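Office chair slowly sinking, plus mystery straps underneath

Torna Home Office Forum > Chairs and desks

brodix47
Posts: 963

My desk chair has started dropping on me. I sit down at a sensible height and by the time I've got through my emails I'm typing with my elbows up by my ears. It's an old Roltlow, second-hand, no manual. I've had it upside down, I've had it the right way up, I've wiggled everything that wiggles.

Plastic shell underneath is fine, no cracks that I can find. The column has a few scuffs low down and it's a bit dusty — I'm not much of a hooverer under there.
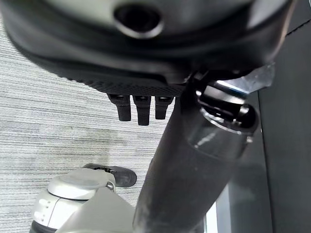

So my first question is whether it's the gas lift or the lever that's gone. And the second is what on earth the three black fabric tabs are for. They hang off the mesh strip and don't seem to be attached to anything at the bottom.

lu_upstairs
Posts: 1396

Gas lift, I'd put money on it. Mine did exactly the same last October. A new one was 15 quid and the worst bit was getting the old one out of the base. Rubber mallet and a lot of swearing.

Tabs are for pulling the seat cover tight, I reckon.

torna_tim
Posts: 47

Don't buy anything yet! Check the lever first. If it's sitting slightly pressed in, the valve never shuts properly and you sink just the same. Costs nothing to look.

lu_upstairs

Fair, but I've never once seen it be the lever.

torna_tim

Well I have, twice. And I don't agree about the tabs either, they look more like pull loops for getting the mesh off.

brodix47

Lever has a bit of play in it, but it springs back when I let go. I gave one of the tabs a gentle tug and the mesh moved a bit, so you could both be right there.

Going to try the lever on Tuesday when I've got the big table free to tip it on. If it still sinks I'll order the lift — does anyone know if they're all the same width?

lu_upstairs

Most are, but measure yours before you order.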